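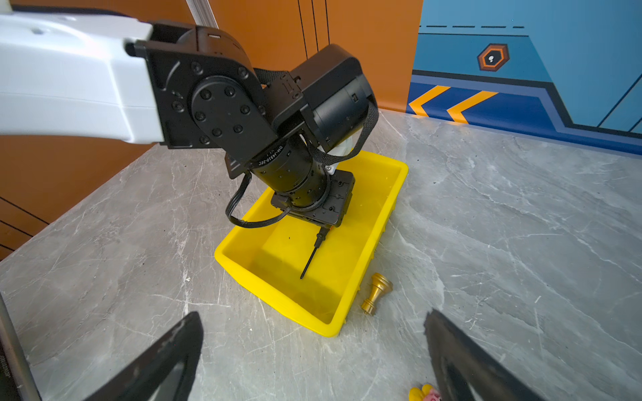
Call for participants: come and put things away with us at Bestano

Posted 14 Aug 2019

I'm looking for 16 people who like sorting out a messy table, or who can't stand it but always end up doing it for everybody else. Either sort will do very nicely.

I run the Bestano lending room in Wustamby. We lend out toys and hand tools, which sounds like an odd pairing until you've had a child hanging off your arm while you try to choose a screwdriver (you'll want something to give them!). The trouble is that toys and tools come back mixed up together, in carrier bags and coat pockets and once in a saucepan, and then they have to be put somewhere sensible before the next person wants them.

The Prerneo sessions are where I'd like to work out what "somewhere sensible" is. I've got my own ideas, and after a few years of them I still can't find the small flat-bladed screwdriver when I need it, so I'd like to borrow yours.

What you'd be doing

There are five sessions and each one lasts 90 minutes. You'd work in pairs, with a tray between you and a spread of returned things to go through. You decide what belongs together, what gets a tray and what lives somewhere else, and you tell me why if you happen to know why. If you just feel strongly that the screwdrivers should lie with all their handles at the same end, that's fine too. I feel strongly about it myself.

Over the five sessions we'll get through 200 bits and pieces from the returns shelf. Some of it is easy. Some of it is a toy that has plainly come from two different sets, and you and your partner will have to come to an agreement about it like grown-ups.

The trays are yellow plastic ones with sloping sides and a good thick rim. I'm fond of them. You can spot one from across the room, and a dark screwdriver shows up beautifully against that yellow, where in my old grey boxes I'd be feeling about with my fingers. They wipe clean in seconds as well.
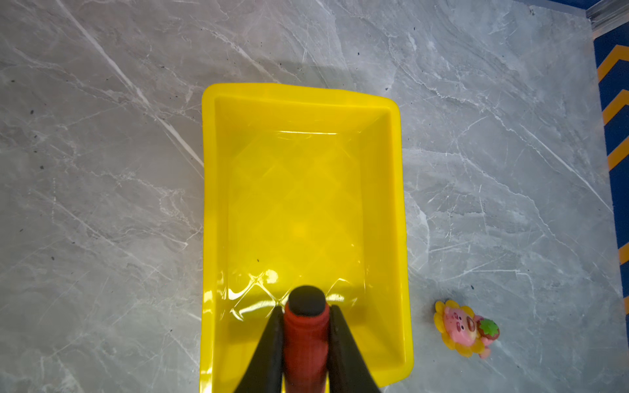
A red-handled tool at the tray, with the sunflower pig keeping an eye on things.

The pig, by the way, has been the cause of more arguments than anything else we lend. It's got petals all the way round its face and a strawberry by its side, so is it an animal, a flower or a bit of play food? The July group put it in three different places in one evening. I've got no fixed view and I'd love to hear yours.

Who I'm after

Anybody over 16, really. You don't need to know about tools. If you can tell a handle from a blade you're ahead of where I was when I started, and I'll go through the rest on the first evening. It would be lovely to have a few people who don't think of themselves as tidy, because tidy people make systems that only tidy people can follow, and most of our borrowers are in a hurry with a bus to catch.

You'll need to be happy picking up small things and looking at them closely. You can sit or stand as you like, and I can set a lower table for anyone who'd find that easier — just say so when you write. The room is on one level from the street door and the toilet is along the same corridor.

I do ask that you try to come to all five. We change partners each time, and it gets awkward if there's an odd number and somebody is left sorting spanners with me.

What you get

Tea, obviously, and a decent biscuit. Your bus fare back if you bring me the ticket. A year's borrowing from Bestano for you and whoever you live with, starting the day after the last session. And if your way of laying things out is the one we go with, it'll go up on a card by the returns shelf with your name on it (or without, if you're shy).

I can't pay a fee this time round. I'd like to and I've asked, and I'd rather tell you now than have you wondering over the custard creams.

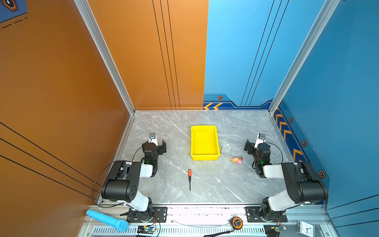 One reader of the July notice wrote in to say that sorting everything by type was a mistake and I ought to be sorting by job: if you're going to open the battery cover on a toy microphone you want the little screwdriver in the same tray as the microphone, and what use is a tray with nothing in it but screwdrivers?

I've thought about that one a lot. I'd always had tools in one place and toys in another and never questioned it. So the third session will be done the reader's way, by job, and the fourth will go back to sorting by type, and in the fifth you can fight it out. I'm leaning towards "by job" for the toys that need opening and "by type" for everything else, but then the pig doesn't need opening and we're back where we started.

How to put your name down

Drop a note through the door at Bestano, on Krajewska Street, or fill in a slip at the counter next time you're bringing something back. Tell me your name, how best to reach you, and one thing in your own house that never has a proper place to live. Mine is the sticky tape.

You're welcome to apply with a friend, though I'll split you up for the sorting. If I get more names than places I'll draw them out of a tray, and anyone who misses out goes to the top of the list for the next lot.

Bring reading glasses if you use them. Aprons are on the hook behind the door.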